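Two Arms and a Cloth: Open Afternoon at Likstead

The Likstead lab opened its doors to visitors in February, and by two o'clock the queue for the cloth-handling cell was longer than the one for coffee. Dorota Marciniak, who runs the cell, gave fourteen demonstrations that afternoon and answered questions between them.

Asked why the lab works with fabric at all, she was brief. "A rigid part has one shape. A cloth has a different one every time you put it down. The planner can't look it up, so it has to estimate."

The current software was trained on 3663 recorded attempts, most of them driven by hand by Marciniak and her colleague Sławomir Wilczyńska. Of those, 507 were thrown out. "Bad timestamps," Wilczyńska said. "The arms were fine. The clock on one controller drifted."

Visitors mostly wanted to know about speed. Marciniak does not consider it the interesting number. "Finding a corner is the slow part. Once one gripper has a corner, the other can work along the cloth."

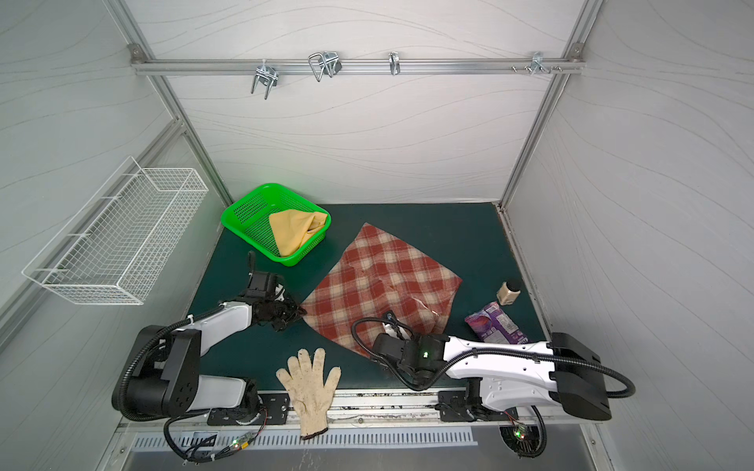 She prefers checked fabric for public demonstrations, as people can follow the lines and judge for themselves how far a fold is off. Plain cloth is used in the weekly tests, where the error is measured.

Wilczyńska's list for the spring is short: new fingertips, a repeat of the clock calibration, and a second cell at the Gondgate site. "Same layout, same arms," he said. "If the results differ, we want to know why."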